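Steaming buns from the bag — lid, liner, how long?
Kitchen Talk > Bread and Dumplings

leannekettle
23 Apr 2020
Hi all! I've been reading along for ages and finally have a reason to post. We're going through a lot of steamed buns here (the kids would have them at every meal if I let them), and I'd love to know how you all do yours. I buy the plain round ones and keep them in the bag until the water is going.

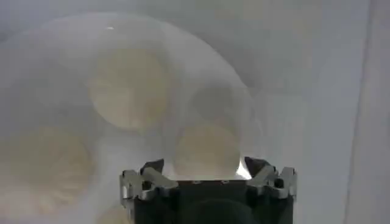 Re: Steaming buns from the bag
bindel75
Welcome, Leanne! Straight from the freezer for me, never thawed, and 12 minutes with the lid on. I let them sit another minute with the heat off before I peek, or they wrinkle up like my grandmother's gloves.

Re: Steaming buns from the bag
Cyprian Olszewski
I have to disagree with bindel75 a little — mine come out gummy in the middle unless they thaw first. And please use a liner, my poor steamer has lost many a bun bottom to those little holes.

Re: Steaming buns from the bag
leannekettle
Thank you both, this is so helpful! I'm only doing two at a time now, one on each side of the stainless basket, with the big white plate close by.

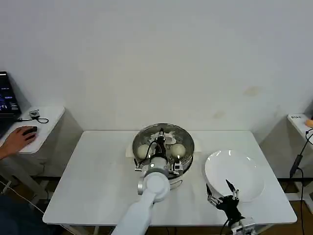
I used to squeeze in as many as would fit and then had to tear them apart, which made for some very sad looking lunches. Cyprian, do you use parchment or cabbage leaves?

Re: Steaming buns from the bag
Cyprian Olszewski
Parchment, cut small so the steam can still get around it. Cabbage is lovely too, but then my whole kitchen smells of it until May.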